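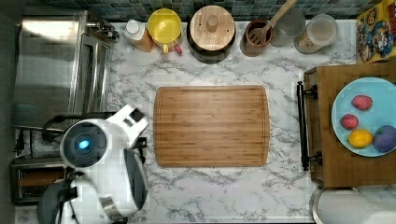
How much of a kitchen counter should stay clear?
Enough for the board plus a hand's width on every side of it. In a small kitchen that is usually the stretch next to the sink, and everything else gets arranged after that stretch is settled.

Speaker notes, Small Counters talk, 6 November 2022
Slot is 30 minutes with questions. Pascal Arnaud introduces. Don't repeat the bio, he will have read it out.

Opening
Ask for a show of hands. Who has to move something before they can chop an onion? Wait for the hands. Then ask what it is they move. Take three or four answers and write them on the flip chart. Toaster and mail usually come up first. Leave the list up, we come back to it.

Part 1. The board goes first
Most people set up a counter by finding homes for the appliances and then chopping in whatever is left. I do it the other way around. Put the board down where you want to work. Stand at it. Move your elbows. Then see what you can still reach.

A bamboo board is fine for most households. If it has a juice groove, use that side for meat and melon. The groove takes away some chopping area, so buy one size up from what you think you need. A board left in the middle of the counter gets used. A board stored upright behind the bread box gets used on Thanksgiving.

Say something about slipping. Damp dishcloth under the board, folded once. Pass the cloth around if the group is small.

Part 2. The back row
The back of the counter, along the tile, is the only storage I allow there. One row deep. Once there is a second row, the front one creeps toward the board and you have lost your space in a week.

What earns a place in the row:
Squeeze bottle, if you cook with it most days
A pitcher
One pot with a lid
A crock for the spatula and spoons
A glass
One or two jars of dry goods
The cereal, if the house eats it every morning

Somebody will object to the cereal box. Let them. My view is that a box taken down and put back 11 times a week should live where it is used. Nkechi Akande disagrees and keeps hers in a cabinet, and her kitchen runs perfectly well.

The crock belongs behind the board, within reach of the stove hand. Tall handles need room above them, so check under the upper cabinets before you commit to a spot.

Part 3. Surfaces
Slow down here, this is where the questions start.

A marble pattern with a lot of veining hides things. Crumbs, coffee grounds and small dark spots all sit in among the gray lines and you don't see them from standing height. Wipe the whole surface, including the parts that look clean. Then get your eyes down near counter level and look across it toward the light.

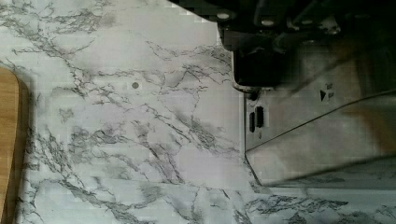 Lift the board when you wipe. People go around it, and a line of damp collects along the edge. Wood and bamboo should dry standing up with air on both faces before they go flat again. Overnight is plenty.

Real marble and the look-alikes need different care. If you don't know which you have, treat it as real: mild dish soap, water, no vinegar, no lemon. Lurnard and Stornel boxes both turn up in people's cupboards when I visit, and the advice is the same for any spray. Read the back label and try it in a corner first.

Part 4. Containers on the counter
A container parked beside the board is useful while you cook. Scraps, peelings, chopped things waiting their turn. Put it on the side of your knife hand. When the cooking is done it goes to the sink, then away. If it is still out the next morning, it has moved in.

See-through ones are easier because you can tell what is in there. Lids get stored with the container, on it, every time.

Exercise
Hand out the Zundden sheets, one per pair. They draw their own counter from memory, mark the sink, mark the board, then cross out one thing. Five minutes. Walk around. I printed 100 and the seating plan says 111, so pairs will have to share anyway.

Go back to the flip chart. Ask the toaster person what they would do now.

Questions likely to come up
Knife block: drawer or wall if you can.
Dish rack: over the sink, or fold it after each use.
Board by the stove: fine, keep it off the heat.

Han has the laptop cable and needs it back before lunch.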